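The Accordion

The claim ticket was in my aunt's recipe tin, behind the card for salt cod. It said Virág Repairs, 9 Trulthorpe Street, Dernell, and under that, in pencil, "accordion, bellows, two keys." There was no price and no year.

I called my mother and read it to her.

"She sold that accordion," my mother said. "She sold it when your uncle died."

"The ticket doesn't say sold."

"Then she lied to me, Graça. I wouldn't put it past her."

My mother, Ermelinda Moreira, had not been inside her sister's apartment in four years and did not plan to start now. She had sent me with boxes and a roll of tape. I was supposed to keep the papers, give the clothes to the church and call the man about the couch. I had done the papers. I put the ticket in my wallet and drove to Dernell in the morning.

It was December and the bus station lot was full, so I parked behind the laundromat and walked. Trulthorpe Street is short. It had a shoe store, a place that did taxes, and a bakery called Nogueira where my aunt worked the counter until her knees gave out. I had a coffee there, standing up. The girl who served me was too young to have known her, so I didn't ask.

Number 9 had a bell on the door. The woman inside was sorting screws into a muffin pan. She was older than me, with her glasses pushed up into her hair, and she took the ticket without saying anything and held it under the lamp.

"This is my father's writing," she said.

"Is he here?"

"He died. I'm Kinga. Who's Zulmira Seixas to you?"

"My aunt. She died too. In October."

Kinga Virág put the ticket down on the counter and lined it up with the edge. She said she was sorry, and I said I was sorry, and then she asked if I was in a hurry. I said I wasn't. She said the old jobs were upstairs, and it might take her a while, and I should go around the counter into the back room and sit down.

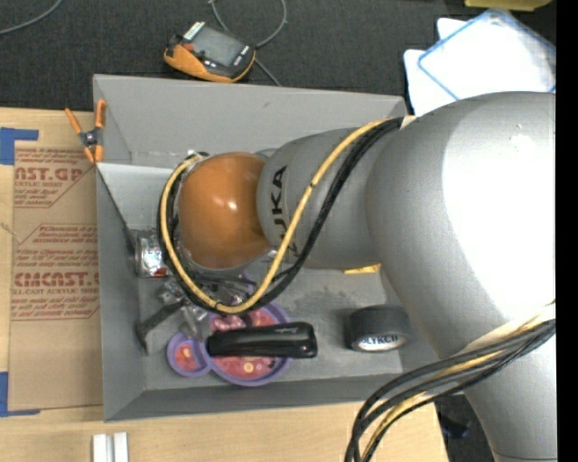

I sat on a stool in the back and tried to remember my aunt playing. I could get as far as her kitchen in summer, with the window up and my uncle tapping a spoon, but the sound wouldn't come. What I had instead was my mother in the doorway telling her to stop, there were people trying to eat. Over my head Kinga was moving things. I looked at the tabletop, which was light wood, and at the open gray bin sitting on it. A yellow cable lay along the bottom of the bin in a curve and then looped up at the left. I followed it with my eyes one way and then the other, several times. It was the same yellow as the apron my aunt wore at the bakery, and once I had thought of the apron I had the rest of it, or some. It was a waltz. She played it too fast and she always missed the same note near the end and said a word in Portuguese I wasn't supposed to know.

Kinga came down backwards, one step at a time, with a black case held against her chest.

"It was under the tubas," she said. "We have three tubas. Don't ask me who brings in a tuba and leaves it."

She set the case on the floor and undid the latches. The accordion was red, which I hadn't remembered. The bellows had new tape at the corners. An envelope was tucked under the strap with my aunt's name on it and the word "ready."

"He would have called her," Kinga said. "He called everybody. He kept a book."

She went and got the book. It was a ledger with a cloth spine, and she turned the pages with a wet thumb until she found the line. Then she turned it around so I could read it. Her father had called in March and written down what was said. He had called in June. After that he had called every March and every June for years, and next to each one he wrote a few words. Says next week. Says when her sister leaves. Says keep it dry. The last one said: Does not want it home yet. Asked me to play something. Played.

"Over the phone?" I said.

"I guess so. He played a little." Kinga looked at the line for a while herself. "I used to hear him in here after we closed. I thought he was testing."

I asked what was owed. She ran her finger across to the last column and said 75 dollars, and that she didn't want it. I said my aunt would have wanted to pay. Kinga said my aunt had had plenty of chances. We both laughed, more than it deserved, and then I counted out the money and she took it and wrote "paid" in the book and the date.

"Do you play?" she said.

"No."

"Your mother?"

"God, no."

She closed the latches. She told me not to leave it in the car overnight, and to stand it on its feet and not lay it flat. If I wanted lessons there was a woman on the next block, Noreen Mac Carthaigh, who taught accordion and also did hair. I said I'd think about it. She wrote the number on the back of the ticket anyway.

The case was heavier than I expected. I had to stop twice on the way to the laundromat and switch hands. I put it in the front seat and ran the seat belt through the handle.

My mother called when I was getting on the highway.

"Well?" she said. "Was there an accordion?"

"It's next to me."

She didn't say anything for so long that I thought I'd lost her going under the bridge.

"What color is it?" she said.

"Red."

"It was our father's," my mother said. "She was supposed to give it to me after a year. We were supposed to take turns."

"You don't play."

"I know I don't play. I wanted my turn." I could hear her running water – she always did dishes when she was on the phone. "What did she have it in a shop for?"

I thought about the book, and about next week, and when her sister leaves. I said two of the keys had been sticking.

"Which two?"

"I don't know, Mom."

"There was one near the top that always stuck," she said. "She blamed me for it. I dropped it down the stairs when I was nine." The water went off. "Are you coming here or are you going back to finish the boxes?"

I said I still had the kitchen to do, and the man was coming about the couch at four.

"The man can wait," my mother said. "Bring it here first. And don't lay it flat."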